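The Long Life of a Rubber Boot

Oct 10, 2019

The workshop at Tarawneh sells parts most people never think about: bellows, ribbed covers, collars and fingertip pads. Aravind Panicker has cut and molded them there for 15 years, and he keeps 297 patterns on file.

Rubber wears out by folding, he says. A boot with thick, rounded rings bends easily, but each valley between the rings takes the strain. Dust settles in there too, and a quick wipe with a dry cloth never gets all of it.
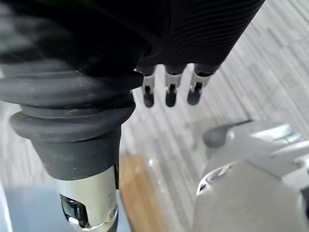 Panicker tells customers to start at the collar, where the boot meets the shaft, and work upward one fold at a time. He uses a soft brush and plain soapy water – no solvent, no silicone spray. The job takes about 40 minutes if the boot stays on.

Tips are a separate matter. They do the touching, so they go first, and the shop stocks them in black and in a cream color. The pale ones show dirt early, and Panicker prefers them for that. He changed the mix in April, after a batch from Roltum came in too hard and slid on smooth blocks.

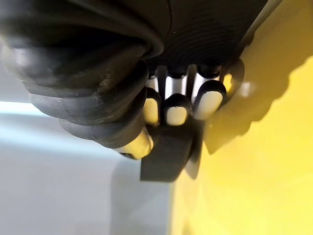 Yara Nimri disagrees about the cream. Black tips last her just as long, she says, and she would sooner check grip by hand than by color. She orders 2 sets at a time and keeps the spare in a drawer, away from the window.

Panicker has no quarrel with the drawer. Sunlight ruins more of his stock than use does, and the new shelves at the back of the shop have doors.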